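How to wash red clothes without turning everything pink

New red cotton sheds dye for the first few washes. You can't stop it completely, but you can keep it off your other laundry.

Test first. Wet a hidden spot, such as the inside of a hem, and press a white cloth on it for a minute. If the cloth picks up color, wash that item alone.

Turn the item inside out, which also protects any print on the front. Set the machine to cold and use a normal dose of liquid detergent. Don't overfill the drum – dye needs plenty of water to rinse away.
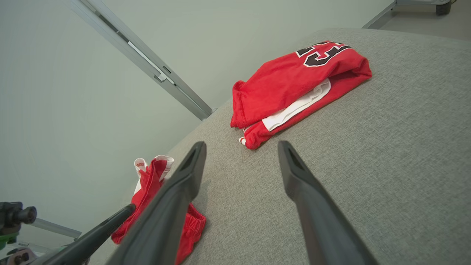
Aino Hirvonen wrote in to say she skips the cold wash for towels, which never smell clean to her that way. She runs them at a warmer setting, reds with reds only, and adds a second rinse. That works too, as long as the care label allows it.

Take the load out as soon as the cycle ends. Damp red fabric left in a heap on something pale can leave a mark in an hour or two. Dry it in the shade, or on low heat.

If something has already turned pink, keep it out of the dryer. Soak it for 8 hours in cool water with oxygen bleach, then wash it again by itself. Check the label before you start, and don't use this on wool or silk. Old stains may need a second soak.

Salt and vinegar come up a lot as ways to set dye. I tried both on a Korndale T-shirt last June and saw no difference.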